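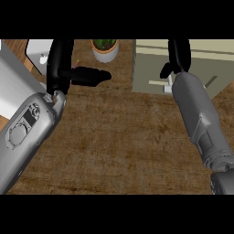 Why is the simulator station on the same sheet as the live cell, when nothing in a rendered room can hit a visitor? The question came back with the April sheet and deserves an answer. Visitors stand at the simulator desk with their backs to the live cell, the two stations share one power feed, and the operator pendant for one has been mistaken for the pendant for the other. Both stay on the sheet.

Plotham Automation Hall
Pre-opening inspection, visitor demonstration
Inspected 22 November 2019, before doors
Result codes: OK / Fix before opening / Note

SECTION A. SIMULATOR STATION

A1. Start position loaded, both grippers open and empty, floor between the arms clear.
OK.

A2. Simulator disconnected from live controller. Network cable physically removed and tagged.
OK. Tag is the old paper type. Replace with plastic at next service.

A3. Reset returns both arms to start position with no operator input.
Note. Reset completes, but the plant and the cabinet load a moment after the arms do. Cosmetic. Reported to Flesotum with the version number.

A4. Visitor hand controllers cleaned, straps intact, cables routed behind desk.
Fix before opening. Left strap frayed at the buckle. Replaced from spares and rechecked - OK.

A5. Screen labeled SIMULATION in letters readable from the visitor line.
Fix before opening. Label had been moved to the side of the monitor for cleaning and left there. Moved back.

A6. Seating. Stools with four feet on the floor, no casters.
OK.

SECTION B. LIVE CELL (GILANI ARM)

B1. Emergency stops tested individually, including the one on the visitor side. Arm must be powered and moving at test speed.
OK. The visitor-side button needs a firmer press than the others. Within limits. Retest at midday.

B2. Gate interlock. Open gate during motion, confirm stop. Close gate, confirm that the arm does not restart by itself.
OK.

B3. Speed limit for demonstrations set to 200 mm per second and locked with password.
Fix before opening. Found at the maintenance setting. Corrected, locked, power cycled, value held. See comment 2.

B4. Barrier distance, fixed guard to visitor rail, minimum 1,000 mm along the full length.
OK at both ends. The middle section bows inward when leaned on, and was measured under load. Still compliant.

B5. Gripper pads seated, no cracks, air line free of leaks.
Note. Slight hiss at the quick connector with the gripper closed. Stops when the collar is turned. Connector to be changed.

B6. Demonstration parts are the foam set. Metal parts locked away.
OK.

SECTION C. FLOOR AND VISITOR FLOW

C1. Group size no more than 16 per tour, one guide and one cell operator present at all times.
OK on the roster. The Ploritz party booked as a single group above the limit and has been split.

C2. Cable covers flat, taped at both ends, no raised corners.
Fix before opening. Corner lifting by the coat rack. Retaped.

C3. Exit signs lit, exit route clear of display boards.
OK.

C4. Sound level at visitor rail acceptable for speech with compressor running.
Note. Compressor cycles for around 3 minutes. Guides should hold safety instructions until it cuts out.

COMMENTS

1. Items marked Fix before opening were all closed before the first group entered. Open notes are A3, B5 and C4, plus the tag replacement under A2.

2. The speed setting in B3 was also found wrong on the April sheet. Maintenance closes its job with the arm at full range and the closing form has no line for the visitor limit. A line has been requested. Until it is added, B3 is to be checked again after any work on the cell, including work done during the lunch break.

3. B1 midday retest: visitor-side button OK, no change in feel.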